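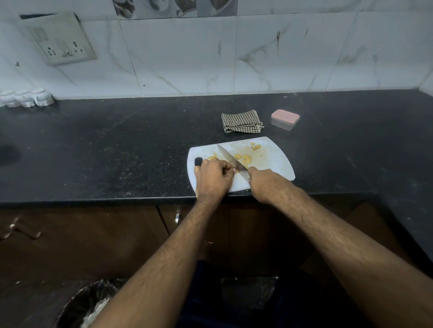
November
By the Skadidberg Reader

Cell 2 at Lostton was stopped at shift end with 596 faults in the log, all of them for uneven cut. The fitter drained the air line, locked the isolator and took off the guard. The blade was sound. The feed arm had worn at the wrist, and the Jirisell gripper closed over 19 hundredths late.

She changed the bearing, set the stop and ran it dry. It passed. She still had no reference cut – the old one had been lost with the old controller.

So the reference was made by hand, on a kitchen counter, with a large knife and a white board.

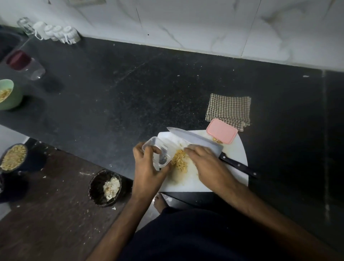 Slivers moved towards the container with the flat of the blade.

The fitter measured 84 pieces and entered them one by one. The hand did not repeat itself. She widened the tolerance twice, then left it.

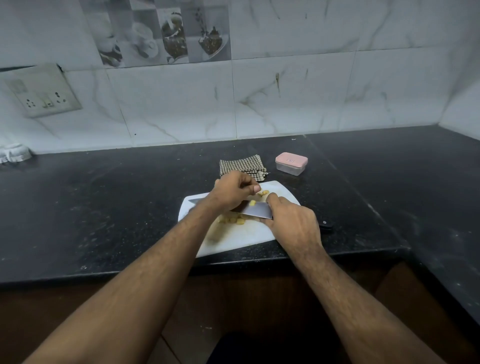
Yellow pieces, cut by hand.

At six the cell started on the new table. It cut, paused at the wrist, and cut again. The pause was not in the program. She looked for it until seven, then signed the sheet and put the guard back on.

Contact the Reader | © Skadidberg Reader | Back to top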